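Evening update on the sorting arm in our shared workshop. I promised Amancay Olivares that I would write down everything this time, so it will be a long thread. Sorry for the small mistakes, English is my third language.

**1/** The goal has not changed since November. I want the arm to take fruit and vegetables from the table and put them on the plate I ask for. It sounds like a very small thing. For me it was most of a winter.

**2/** First, the gripper. The fingers were closing with too much force, so the toy pieces jumped away before they were held properly. I reduced the closing current to 40 percent and I also made the last part of the movement slower. I should have done the second thing first.

**3/** The wrist camera was the next problem. The old Pluseck mount was bending a little when the arm moved quickly. You do not see it with your eyes, but every calibration came out different. Lamisi Acheampong drew a new bracket for me with thicker walls, and we printed it in one night.

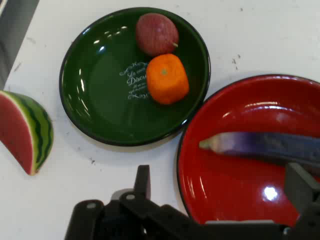
**4/** After the new bracket I repeated the calibration from zero. The error is now 2 millimeters at the middle of the table. Near the corners it is worse and I do not know yet why. Maybe the lens model is too simple. If somebody has experience with cheap wide lenses, please write to me.

**5/** The software is called Valley, because the first cost map I plotted looked like one. It is still one big Python file. I am ashamed of this file, but I am more afraid to split it in the week when it finally runs.

**6/** For training I drive the arm by hand with a small leader arm, and the program records everything. I have 45 good recordings so far. The bad ones I keep in another folder. Lamisi thinks they will be useful later, to teach the arm how to recover. I am not sure, but disk space is cheap.

**7/** A question from yesterday was what the parts cost. I answered too fast and my number was wrong. With the second camera, the power supply and the table, I am at 3,000 dollars. The arm is the biggest part of it. I bought it used from Kunwood and it came without the manual.

**8/** The cable was stealing my time too. When the arm turned far to one side, the cable pulled on the wrist and the motor complained. Now I leave more slack and I use soft straps, not zip ties. Please do not use zip ties on a moving joint. I cut one cable this way already.

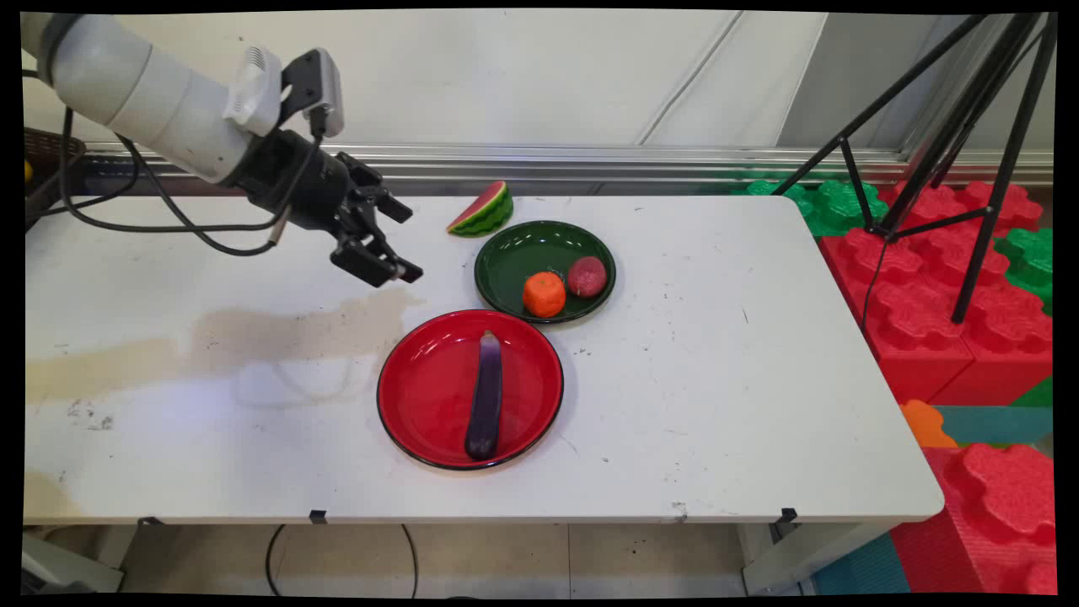 **9/** Grasp angle is what I am working on now. For a round object I can be lazy, because the fingers can come from almost any side. Long objects are less forgiving. With the eggplant lying lengthwise over the red plate, the fingers must close across its narrow side, so the wrist has to know which way it points. The watermelon slice is a different difficulty, with a flat cut face and a curved rind on the back. For this one I still choose the angle by hand.

**10/** My first method for the angle was to fit a rectangle around the object in the camera picture and take the short side. It is good when the color of the object is far from the color behind it. With strong reflections the rectangle becomes too big, and then the angle is nonsense. I put a sheet of baking paper in front of the lamp and it helped more than two evenings of code.

**11/** Amancay asked why I do not just use a suction cup. I tried one in the beginning. On a smooth surface it was fine. On anything with texture it lost the air, and the pump was so loud that the people at the next bench asked me to stop. I understand them.

**12/** Next steps: more recordings with the objects in new positions, a proper stop button that I can reach with my foot, and the corner calibration. I named the test script Boateng after my street, so if you see this name in the repository, it has no deeper meaning.

**13/** I will upload the bracket files when Lamisi has fixed one hole that is too tight for the screw. If you want to print it before that, drill the hole a little bigger and go slowly, the wall is thin there.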